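Landlord's letter came this morning, the one we have been expecting since June. Rent on the Jendham flat goes up by 80 a month, and in exchange we get "refreshed communal areas," by which he means he has moved the bicycle.

I read it twice standing in the kitchen and then did what any adult would do and made toast. Elsa phoned while I was eating it. She has been looking at a place out in Ziltbridge, one bedroom and a box room, and wanted to know if I thought a box room counted as a room. I said it depends on the box. She hung up on me, called back an hour later, and said the agent had described the view as "partial." Partial to what, he didn't say.

So now I am in the mood where I open the drawer with the papers in it and pretend I'm going to sort them. I found the original lease, a guarantee for a kettle I no longer own, and the deposit receipt for 961, which I had told three people was lost. I put it somewhere safe. I have already half forgotten where. 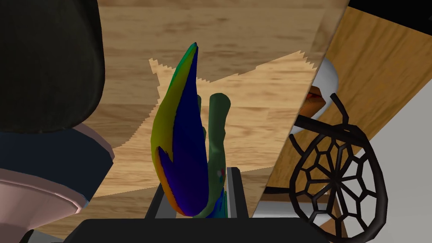

The trouble with moving is that I'd have to tell Azra. She found me this flat, she chose the curtains, and she takes any complaint about the boiler as a remark about her character. When the ceiling came down in the hall she told me it made the place feel taller. If I left she would come and help me pack, and she would be wonderful about it, and I would hear about it until one of us died.

Walked out after lunch to clear my head and went past the building on the corner, where the bakery used to be. They've got it at 3,000 for the ground floor. Ognjen was outside reading the sign with his hands behind his back like a man at a museum. He said that when he came here you could have had the whole street for that and they'd have thrown in a goat. I asked what he would have done with a goat. He thought about it longer than I expected and said, "Rented it out."

Wrote a reply to the landlord this evening. First draft was rude, second was so polite it sounded like I was thanking him for the increase. The third asks about the damp in the bathroom and whether the new figure includes it. I'll sleep on that one.

Elsa has texted to say the box room has a window after all. It opens onto the stairs. She's going back to see it at ten and I've said I'll go with her, so I should find my good shoes, and the receipt.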